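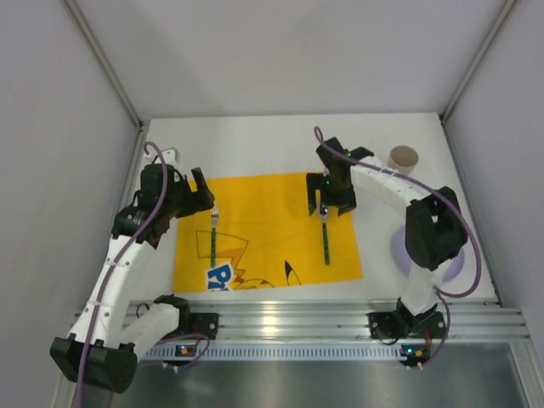

Pikachu placemat, two forks, green handles. Dinner is getting serious.

OK so I've been rethinking how I set the table and I have opinions. 1/

First, the placemat. Yes it's a kids' one. Yes I'm a grown adult. Bright yellow makes Tuesday-type leftovers look like a party – I will not be taking questions. 2/

Second, forks with dark green handles on yellow!! I almost went with plain silver ones from Tavell and I'm so glad I didn't. 3/

Still can't get the creases out of the mat. It came folded. I tried leaving it under a stack of cookbooks for 3 days and nope, still faintly there. Anyone got a trick that doesn't involve an iron? 4/

Also, fork people: tines up or tines down? My aunt is tines down and will flip yours over while you're in the bathroom. 5/

Next up is bowls. Goltano has a set in the same green and I've had the tab open since March. Will report back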